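Cahier d'atelier, balisage et sentiers
Avril, le matin, café posé sur le poêle

Bon, je reprends ce cahier que j'avais laissé dormir tout l'hiver (pardon à Leonie, qui me l'avait pourtant bien recommandé, et qui avait raison). Le gros sujet du moment reste la boucle du belvédère, celle qui monte depuis l'ancienne scierie Prostwood et qui redescend par le vallon. Elle fait 16 kilomètres sur notre fiche, et je voudrais qu'avant la saison on soit enfin d'accord sur l'endroit où elle commence !

Il y a deux écoles. Hartmut Wiegand tient au départ historique, derrière la scierie, parce que le premier panneau y a toujours été et que son père l'y avait déjà connu. Moi je penche pour le parking du hameau de Vevanard, un peu plus bas, où l'on peut laisser la voiture sans gêner les grumiers, et d'où l'on rejoint le chemin forestier par une petite sente assez raide mais très jolie, avec des hellébores partout en ce moment. Je l'ai refaite hier en fin d'après-midi, en bottes, ce qui était une mauvaise idée, et j'ai noté trois arbres couchés en travers. Deux s'enjambent. Le troisième, un gros hêtre, demande la tronçonneuse et deux personnes.

Plus haut, après la barrière, l'ancienne piste est en bon état jusqu'à la fourche. C'est là que les gens se trompent, et je les comprends : la flèche jaune regarde entre les deux chemins, comme si elle hésitait elle aussi. À refaire en priorité, avec un rappel cinquante pas plus loin sur chaque branche (une croix à gauche, un trait à droite).
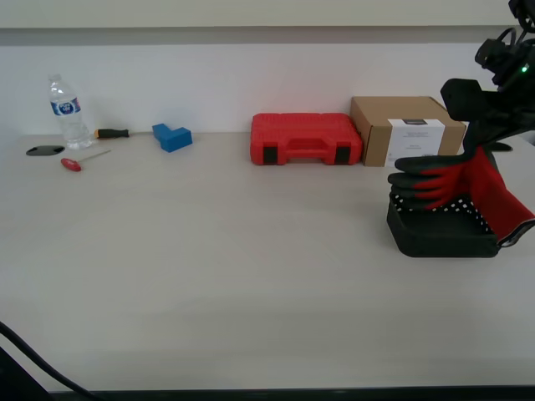

Pour la peinture, Mehrangiz Ghorbani a comparé les deux pots qui nous restaient de l'an dernier. Le jaune Kramer tient bien sur l'écorce lisse, beaucoup moins sur le mélèze, où il s'écaille par plaques dès qu'il a gelé. Elle propose de passer aux plaquettes vissées sur poteau dans toute la partie haute, et je suis assez d'accord, même si cela fait plus de bois à porter. Il faudrait des poteaux de châtaignier, appointés ici, à l'atelier, et brûlés au pied comme le faisait Ottmar. D'ailleurs Ottmar Böttcher est passé boire un café et m'a raconté une fois de plus la montée de nuit avec les mulets. Je ne m'en lasse pas, mais la matinée y est passée presque entière.

Reprise du cahier, après le repas.

J'ai ressorti la vieille carte de Henrike Wunderlich, celle au crayon, avec les sources. Elle donne un dénivelé de 352 mètres entre la scierie et le belvédère, alors que notre dépliant en annonce davantage. Je fais plutôt confiance à Henrike, qui mesurait tout deux fois et notait même le temps qu'il faisait. Si l'on part de Vevanard il faut ajouter la sente, donc recalculer, et corriger aussi l'horaire, que je trouve trop optimiste pour des familles. Comptons large, les gens s'arrêtent, ils regardent, ils mangent, et c'est bien pour cela qu'ils viennent !

Le dépliant, justement. L'imprimeur nous propose un tirage de 2000 exemplaires sur papier épais. Avant de dire oui, je voudrais que Leonie relise le passage sur les chiens en laisse, qui était un peu sec dans la version précédente, et qu'on change la vignette du départ, quelle que soit notre décision. Il faudra aussi prévoir une ligne sur la passerelle du vallon : elle est étroite, glissante au petit matin, et le garde-corps côté aval a du jeu. J'ai resserré ce que j'ai pu avec la clé du sac, mais il manque un boulon et je n'avais pas la bonne longueur.
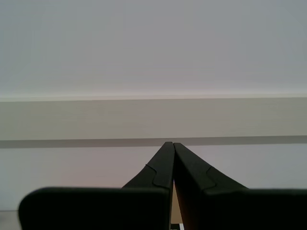
Les deux doigts de la pince, pointes presque jointes.

À faire, pour celui ou celle qui passera par ici avant moi :
Boulon de la passerelle, prendre deux longueurs, on verra sur place.
Le hêtre de la sente, voir avec Hartmut pour la tronçonneuse.
Appointer 5 poteaux pour commencer, le bois est sous l'auvent.
Flèche de la fourche, emporter la brosse métallique et le pot entamé.
Rendre à Henrike sa carte, à plat, surtout pas roulée !

Pour le départ, je propose qu'on monte ensemble les deux variantes, Hartmut, Leonie et moi, un matin de beau temps, et qu'on tranche en haut, devant le casse-croûte. J'apporte le pain et le fromage. Mehrangiz a promis ses abricots secs.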